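Rekeying the Side Door on Rulham Street

Posted in April by Mohammed-Awal Amegashie 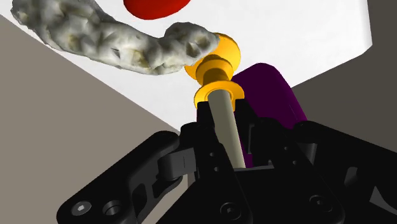
The side door on our building has had the same cylinder since we moved in, and I finally changed it over this month. I had put it off for years. The key went in fine but you had to pull it back a hair before it would turn, and my wife had stopped using that door altogether. It helps to know how the parts sit. A knob is mostly a few round sections stacked along one line, like the yellow-orange piece with the plain rod starting inside its ring, and if the sections don't share a center you feel it every time you turn the thing. Ours had drifted. The two long screws had backed out and the whole assembly sagged.

I took the old cylinder to Skemham, the hardware place by the bus depot. The man at the counter said he could rekey it for less than a new one, but two of the pins were worn down and he would have to replace those too. I bought a Doltier deadbolt instead and had him key it to match the front. He stamped 3609 on the tag, and I wrote that on the inside of the fuse box cover so I can order copies later.

The install took 40 minutes. Most of that was the strike plate. The old one was set too high and somebody had filed the hole bigger to make up for it. I filled the old screw holes with matchsticks and wood glue, waited until after lunch, and drilled new ones a little lower. The bolt now goes all the way in without lifting the door.

I had 13 keys on a hook in the kitchen and only four of them opened anything. The rest are in a coffee can. One says Bednárik on it and I have no idea what it was for.

Next job is the garage. That handle turns but the latch doesn't always follow, so I expect the spindle is worn. I'll take it apart when it's warmer.

Recent posts
Graphite or oil for a sticky lock
The padlock on the shed, again
Spare keys and where we keep them
Weatherstripping the front door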